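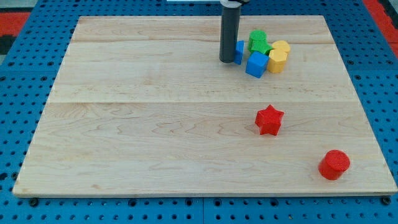
Kirsty Nisbet wrote in after my last visit report to ask whether I ever go anywhere that doesn't sell cheese. She says she has been reading since the creamery, enjoyed the second creamery, and felt her attention drift during the third. She would like to hear about wood, if that could be arranged, and in particular whether anyone still glues up a board from strips and leaves the seams where you can see them.

It could be arranged, Kirsty. In January I drove out to the Graltside open day, which is held in a former seed warehouse with a roof you can hear, and I didn't buy so much as a cheddar.

Graltside is a row of small workshops under one long lease. They make boards, trays, toy blocks and the sort of stool you are given at a craft fair when your knees go. Twice a year they sweep up and let the public in. Admission is 4 dollars, refundable against anything in the shop, where the cheapest thing is a good deal more than 4 dollars. I have no complaint about this. I have been outwitted by better-funded operations.

Parking is on the grass. The grass in January is more of an idea. I left the car next to a van with its hazard lights on and followed a paper arrow to a door marked DELIVERIES, which was wrong, and then another paper arrow to the door next to it.

The tour left at ten, led by Mhairi Baxter, who has the kind of voice that carries over a planer and doesn't adjust when the planer stops. There were enough of us to block an aisle. We began in the wood store, where we were invited to smell things. I'm not a gifted smeller. The cherry smelled like wood and the maple smelled like slightly less wood. A man in front of me said "vanilla" in a confident voice and got a nod, and he was hard to be around after that.

The gluing room was the part I'd come for, and the part Kirsty will want. Strips are planed, matched by eye, turned over, matched again, and argued about. Then they're glued edge to edge and put in clamps overnight. I asked why they didn't use one wide plank and save everybody the trouble, and was told that a wide plank has plans of its own. It cups. It twists. Put it by a radiator and it turns into a canoe. Strips keep each other in line, more or less, and the straight seams you see running across the finished board are the price.

I like the seams. In pale wood they are faint enough that you have to go looking, and then you notice how the wavy grain gets to one and stops dead and something else starts on the other side. Some of the maple has a pinkish streak in it, which Mhairi said customers either ask for or send back. She has had both from the same customer.

On to the pegboard. Graltside is devoted to pegboard. They have it on walls, as you would expect, and they also lay it flat and work on top of it, the notion being that anything with holes in it every inch can be persuaded to hold a screw wherever you need one. I had always thought of pegboard as the place where my father hung a hammer outline. Blue is a good color for it under pale wood, I'll say that. It makes a plain board look as if somebody is about to unveil it.

There was a long talk about finishes, delivered by Senga Guthrie, and I took notes until I ran out of page. The short version is oil. The long version involves two tins, one labeled Hornex and one labeled Dendix, and a difference of opinion among the staff that I suspect predates the building. Senga is a Dendix woman. She let us each rub a scrap with a rag and said "lovely" to every one of us in exactly the same tone.

Toy blocks come next on the route, and this is where the tour loses its adults. The blocks made here are wood, but there are bins of colored plastic ones as well for children to stack on the boards while their parents look at stools. I stacked some. I'd recommend it. A flat board is a surprisingly pleasant thing to build on after years of carpet, and I got a respectable tower going before a girl of maybe five took over the site and told me blue goes on the bottom.

Lunch was soup in the packing area at the Cormier counter. Cormier is the cafe. It has one soup, and the blackboard says "soups."

The shop holds 188 boards on an open day, according to the label on the rack, and I believe I picked up most of them. I wanted a serving board with the pink in it. Beathag Gillies at the till said those had gone by eleven and sold me a plain one for 40 dollars, less my admission, and wrapped it in so much brown paper that I couldn't see out of the passenger side.

Practical notes, for anyone going to the next one. Wear shoes with a grip. The restroom is through the gluing room and the light is on the outside. Hearing protection is offered at the door and you should take it, if only for Mhairi. Cash is easier than cards, the signal being what it is under that roof. Boards should be wiped and never soaked, and if you put one in the dishwasher please don't write to Graltside, they get enough of those.

The van still had its hazards on when I left.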